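I've been taking a water pill for high blood pressure since last winter and a few people asked how it's been going. Thread, in plain language. I'm a patient and have no medical training, so check anything here with your own pharmacist.

1/ The drug is a thiazide. It's old, it's cheap, and it's one of the usual first choices for blood pressure. It makes the kidneys pass more salt and water. My doctor put me on the lowest dose and said we'd look at it again in 30 days.

2/ First week: yes, you pee more. For me it was worst from breakfast until lunch. I have a bus commute, so I noticed. By the second week it had mostly settled down.

3/ Take it in the morning. I took it at dinner once when I'd forgotten, and I was up 2 times before the alarm. The leaflet says what to do about a missed dose and I should have read it first.

4/ Getting dizzy when you stand up is a known effect. I had it on the stairs at the Clomen clinic, of all places. I sat down, it passed, and I told the nurse. She took my pressure lying down and then standing and wrote both numbers on my card.

5/ Now I sit on the side of the bed for a minute before I get up. Same after a hot shower. If you actually faint, call your doctor that day.

6/ Blood tests. These pills can lower potassium and sodium, so they check. Mine were done before I started and again a few weeks in. Potassium was at the low end the second time and they repeated it. It was fine on the repeat.

7/ Please don't start potassium tablets or a salt substitute on your own. Some salt substitutes are made with potassium, and with certain other blood pressure drugs that can push it too high. I had a tub of one in the cupboard and had to ask.

8/ How much to drink came up in my replies more than anything else. I was told to drink normally, go by thirst, and have a bit more in hot weather. People with heart failure or kidney trouble can get very different instructions, so don't copy mine.
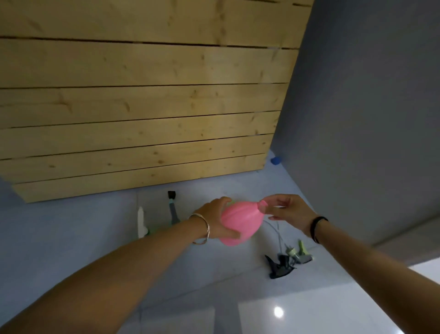

Pink bottle, both hands on it.

9/ Leg cramps: I had a few at night in the first month. Could be the pill, could be my shoes. I mentioned it at the blood test visit and they added it to my notes. None lately.

10/ Painkillers. Ibuprofen and naproxen can raise blood pressure and are hard on the kidneys when you're also on a water pill. I used to take ibuprofen for my knee without thinking. The pharmacist at Gudier went over my list and suggested I ask about acetaminophen, and that's what I use now.

11/ If you get a stomach bug and can't keep anything down, call and ask whether to pause the pill. I was given a sheet about this and it's taped inside the kitchen cabinet.

12/ Gout and blood sugar. Thiazides can raise uric acid and can nudge sugar up. If you've had gout before, say so when they prescribe it. I haven't, but my family has, and the doctor wanted to know that.

13/ Sun. Some people burn more easily on these, and long-term use of one of them has been linked to some skin cancers. I wear a hat on the Prata trail now and keep the sunscreen by the door.

14/ Home readings. I sit for five minutes, feet flat, arm on the table, and take two readings. I write down both. My first month I only wrote down the nice one and that was no use to the doctor.

15/ Someone asked about drinking alcohol. It can make the dizziness worse. I have a beer on the weekend and stand up slowly afterward. Ask your own doctor about yours.

16/ Cost: $9 a month for me with no insurance involved. Prices vary a lot between pharmacies on the same street, so call a couple of them.

17/ Has it worked? My top number is down from where it was. I also cut back on canned soup and started walking after dinner, so I can't tell you how much of it is the pill.

18/ Don't stop because the numbers look good. I asked if I could, and the answer was that they look good while I'm taking it. Next blood test is at the end of February and I'll add the result to this thread.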